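Home | Projects | Tickets | Wiki | Search | Log in

Wrist exposure drops on clear parts during example gathering
Project: Himer / grasp examples. Opened by Dewanti Ginting, 17th December. Status: fix in test
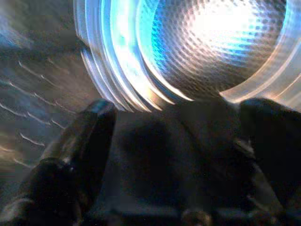 Ya-wen Su replied that she would check the exposure setting before touching the grasp labels, as the labeler only sees what the wrist view gives it, and a blown highlight next to a black gripper leaves very little in between.

Problem
Episodes with transparent objects are being rejected by the quality filter at a much higher rate than the rest. In the current batch of 236 episodes, 144 were rejected. The reject code is nearly always LOW_DETAIL_CONTACT, meaning the filter could not find enough texture near the fingertips. In the attached view the inside of the object goes to near white at upper right and most of the gripper body is in deep shadow. The ridges by the left finger are still readable.

Setup
Teleoperated collection, station 2, Fumport build. Auto exposure on, full-image metering. Filter thresholds unchanged from September.

Tried so far
1. Restarted the recorder. No change.
2. Swapped the wrist camera cable. No change.
3. Reran the filter on the same episodes with the old build. Same rejects, so the filter itself is not at fault.
4. Turned off the bench light. Highlights went down but the fingers got worse. Put it back on.

Comment - Ya-wen Su
Full-image metering is the likely cause. It averages the bright half and the dark half and suits neither. Please try metering on the lower middle only, then lock exposure at the start of each episode. If it hunts during the approach, the learner gets a brightness change that lines up with the grasp, and it will pick up on that.

Comment - Dewanti Ginting
Done. Collected 14 episodes with the new window and exposure locked. One rejected, for a dropped command packet, unrelated. Highlights are larger than before but the filter does not look there.

Comment - Sofia Politis
Do not delete the rejected ones. Move them to the hold folder with the exposure log. The Teoh side wants hard cases for the test split, and relabeling by hand is possible where the contact edge can be seen. Anything moved needs the station number in the metadata - last time it was missing and we had to match by timestamp.

Comment - Dewanti Ginting
Moved. 135 have a complete exposure log. The other nine were recorded before logging was enabled, tagged as partial.

Next
Apply the metering window to station 1. Recheck opaque objects with locked exposure before closing.
Owner: Dewanti Ginting. Reviewer: Ya-wen Su.

Contact the tracker admin | Copyright Funden | Back to top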